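4/27/26

Quick one, supposed to be asleep already. Bad day on the Dilden arm.

Left the overnight batch running, 545 episodes, came in and it had quit at 18. Not crashed. Just sat there, arm parked in the corner of the sim room, log filling up with the same line over and over. "target unreachable, retry." 2000 retries before Clerker finally gave up and killed the job. Why is the limit 2000?? I set that in March and forgot. Dumb.

So. Replayed ep 18. Arm drives straight for the corner, wrist pitches down, and stays. Thought it was the collision mesh again, the walls got changed last week and Carys Morgan swore she re-exported them. Checked. Mesh is fine. Said sorry to Carys, she was nice about it, mostly.

Then thought joint limits. Wasted the whole morning on joint limits. Skipped lunch, ate crackers over teh keyboard.

Santino came by at 3, looked over my shoulder for a minute and asked where the block spawns. Pulled up the reset script – and there it is. Block height gets sampled before the room is rotated, so for some seeds it spawns under the floor. Falls forever. Arm does just what it's told, goes to the nearest place it can get to and waits for a thing that is way down in nowhere.

Wrist view from the stuck episode, saved it to the ticket:

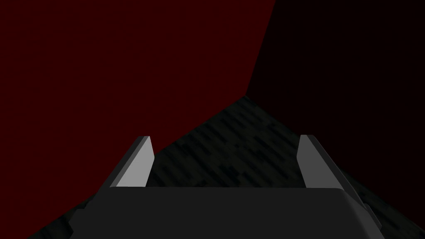 What bugs me more is the safety part. Same retry code is on the real arm at Eynon. If the tracker there loses a part it could push into a fixture the same way, and there's a person 60 cm from it half the day. Wrote to Santino Jara and the Eynon people tonight, asked them to keep it in slow mode till we patch. No answer yet.

To do tomorow: fix sample order, drop the retry limit way down, add a check that the block is above the floor at reset. Rerun the batch. Zutine demo has to wait, they won't like it.

Also call the dentist. Bed.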